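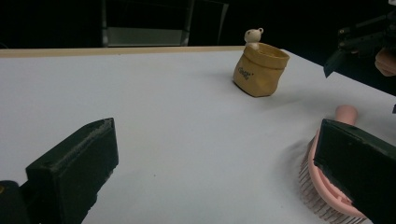
Ye-rin Yeom asked under my last post whether it makes sense to pay off the smallest debt first when another one has the higher rate. Short answer: on paper, no. I did it anyway. Long answer in this thread.

I had three debts in January. A store card from Gruvitz, a car loan, and a personal loan through Kwon. The store card had the smallest balance and the lowest rate of the lot. The Kwon loan was the expensive one.

The math says to put every spare dollar on the expensive one and pay the minimum on the others. I ran it both ways in a spreadsheet. Smallest first cost me a little more in interest, and both ways finished in the same month.

What I wanted was one less due date. The card was due on the 9th, the car on the 13th, and my paycheck doesn't land until after both. I'd been late on the card twice and the late fees were worse than the interest.

So the card went first. Eight payments and it was gone. The money I'd been sending there now goes to Kwon on top of the regular payment.

If you do this, check that the extra goes to principal. My first extra payment got applied to the next month's bill. I had to call and have it moved. There was a box on the payment page and I'd missed it.

Also call and ask to change your due dates. I didn't know you could until I was on the phone about the other thing. The car lender moved mine to the end of the month in one call. Kwon said no.

A couple of people asked about the consolidation offer that came in the mail in Clamthorpe. I got it too. The rate was lower than Kwon's, but there was a fee up front and the term was longer. Over the whole term I would have paid more. Read the total cost line, it's on the second page.

I'm leaving the Gruvitz account open at zero for now. The card is in a drawer and I took it off the website so I can't use it with one click.

Next payment goes out Thursday. I'll post the Kwon balance after it clears.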